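3.2 Use of Space in a Compact Kitchen

The Anau apartment was the smallest of the homes studied. Its L-shaped counter holds the sink and the gas cooktop, so most food preparation competes for one surface.

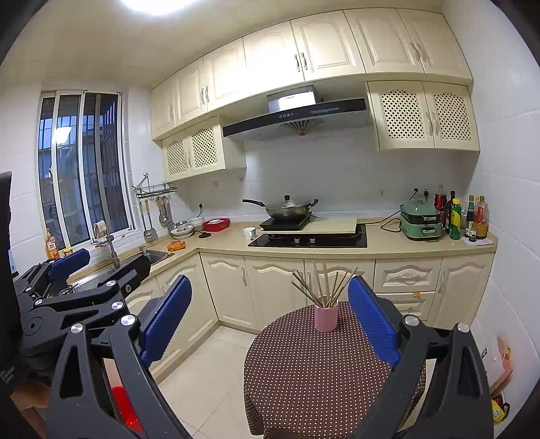

Residents were asked to log each task over 224 minutes of cooking. The round table — first recorded as dining furniture only — was used for 183 of them. Rosalba Pagano compiled the logs in March, and the Rirneck results follow in section 3.3.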